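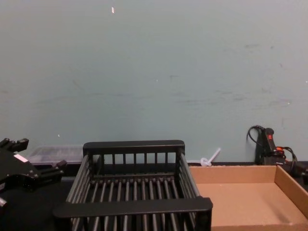 The wall behind the table.

The result of the Walldale ward by-election deserves more attention than it has received outside the district. Blandine Vidal held the seat for the governing group with 426 votes. Dinesh Akanda, standing for the Residents' Alliance, received 350. The margin was wider at the last full election, and both parties have spent the days since the count explaining why the change should be read in their favor.

I would caution against accepting either account in full. Turnout was low, even for a November vote, and just over 1,000 residents took part in a ward where the polling stations are normally busy by midmorning. The remaining votes went to Anwara Rathnayake, whose campaign concentrated almost entirely on bus service between Walldale and Imthorpe. Neither of the larger parties had a settled position on that subject when nominations closed. By the final week, both had one, and the two positions were difficult to tell apart.

The governing group's difficulty is one of arithmetic. It controls the council by 3 seats, and two of its members have said publicly that they will not support the proposed consolidation of local offices at Imthorpe. Councilor Vidal was careful during the campaign to say that she would "study the proposal on its merits." That phrase satisfied her colleagues in September, when the plan was still in outline. It will be tested now that a vote has been scheduled.

The Alliance has a different problem. Its support in the northern half of the ward was solid, and Mr. Akanda is well regarded there. South of the Koyama estate, however, the party distributed little literature and held no public meeting. Jahangir Gamage, who managed the campaign, has acknowledged that resources were directed elsewhere – chiefly to neighboring wards that will be contested next year. Members in Walldale are entitled to ask whether that decision was explained to them at the time.

Readers have written to ask whether Þórey Thorlacius will seek the leadership of the Alliance as a result. I have no information on that point beyond her brief statement after the count, in which she thanked the candidate and declined to discuss the future. Her supporters regard this as discipline. Her critics take it as an announcement.

The council meets again on Wed 16 November. The consolidation plan is the fourth item on the agenda, following the minutes, declarations of interest and a report on street lighting. Members of the public who wish to speak must register with the clerk before the meeting opens.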